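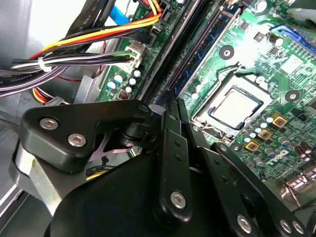 Clolindale, April 6, 2022

The shared workshop in Clolindale is at the back of what used to be the Robichaud furniture store, and if you come in by the alley door you pass the kiln, two bicycles and a very long shelf of jam jars full of screws before you get to the bench where the Stovier arm is being built. Its builder, a retired school bus mechanic who asked me to leave names out of it ("put the arm's name in, it likes attention"), had coffee ready and a stool cleared for me, and we talked for most of an afternoon.

The plan is simple to say. Stovier is meant to help take apart old desktop computers, the kind that offices give away by the vanload, and to do the fiddly reaching and lifting while a person does the thinking. "I've done it by hand for years and my thumbs have had enough," the builder told me. "I figured if I could keep a bus running through March slush, I could make a thing that picks up a stick of memory."

The practice machine is a Dell with a green board and the processor still seated in its socket. I asked why start with something so crowded, with all those orange, red and yellow wires bundled along one side of the case.

"Well, that's how they come to you! Nobody drops off a tidy one. The wires are the hard part, if you ask me. A board stays put. A cable goes wherever it likes, and the fingers have to come down past it without snagging. I cinch what I can with a zip tie and the rest we just have to learn to go around."

The fingers are flat black links held with hex screws, a design borrowed from an older project called Buravov that another workshop member gave up on and kindly left in a box. The builder has spent $500 on Stovier so far, and 200 of that went to motors – "the wrong motors, mostly, but you learn" – and is now on the 4th version of the wrist.

We got onto the subject of patience, which took us through a second pot of coffee and a long story about a transmission. The next goal is 100 clean lifts of a memory module, one after another, on the same board. So far the best run has ended well short of that.

"I write every one down in a notebook," the builder said, "the good ones and the bad ones. My handwriting gets worse on the bad ones."

The workshop is open to visitors most evenings, and old desktops can be left on the rack inside the alley door. Please take the hard drives out first.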